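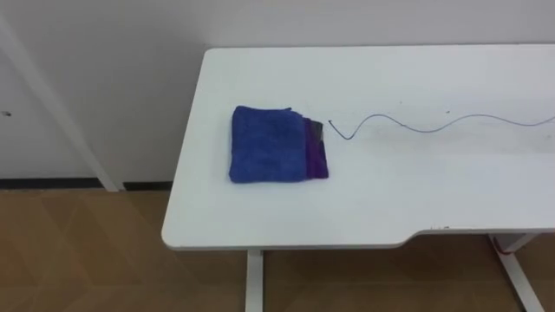 Blue towel, folded, on the white table.

10 February 2023
by Firouzeh Bakhtiari

Print this post | E-mail this post

Water hardness in Durklow is listed by the supplier as a single annual figure, which is of limited use for setting a softener. The regeneration interval depends on hardness at the tap and on the volume used, so I measured both.

The unit is a secondhand Baka with a metered valve. Its meter read 2974 liters when I began and 3776 at the end of the test, a draw of 802 liters against the 800 programmed per cycle. That is close enough to leave the meter alone.

Hardness was less tidy. Drop titration at the kitchen tap gave readings that rose in the evening and fell again overnight. Ehsan Salehi, who lives two streets over on the Tornulcombe main, gets a steady number all day. My guess is that our end of town is fed from two sources and the mix changes with demand. I have written to the supplier and have no answer yet.

For now the valve is set to the highest reading, with the reserve left at the factory value. Salt use will go up — I expect one extra bag by summer. The brine tank also needed cleaning. There was a crust on the bottom that took 71 minutes to break up with warm water and a length of broom handle.

Towels come off the line softer on the new setting, though I have no test for that. Next job is the bypass valve, which drips when half open.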